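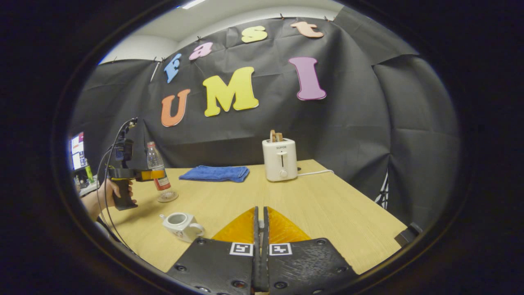
Skovinik hall gets a second go at its winter craft and swap day

If you missed out on a seat last year, take heart, because the Skovinik craft and swap day is coming back in February and there will be a good deal more room this time. The organisers have booked the big hall and the supper room next door, and 51 tables have been spoken for already, most of them by people from Tangen and the farms out past Tustisside.

Borghild Björklund, who started the day in her own garage, is delighted and a little worried about the parking. "We had neighbours walking over with wheelbarrows full of wool last time," she said, "and I would love to see that again, but please, leave the driveway clear for the bakery van!"

Letters cut from coloured paper or felt are a favourite with the younger ones, and bright capitals stand out wonderfully well on plain black cloth. Flynn Dunstan will run the lettering table again, with 18 places in each session, and he asks that children bring their own scissors if they have a pair they like.
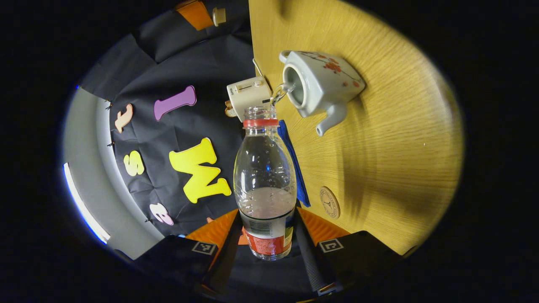 SKOVINIK, February – Doors open at 9 on Sunday morning and the swap tables stay up until the soup runs out, which last year was a bit after two. Entry is a gold coin, and the money goes towards the hall roof. The fund stands at about 2,000 dollars so far, and the roofer has asked for 3,000 before he starts on the north side.

Tea and coffee are free all day, but cups are always short, so bring a mug from home and a bottle for water. Ottar Sundqvist is taking names for the last few tables at the Drakeder store, mornings only.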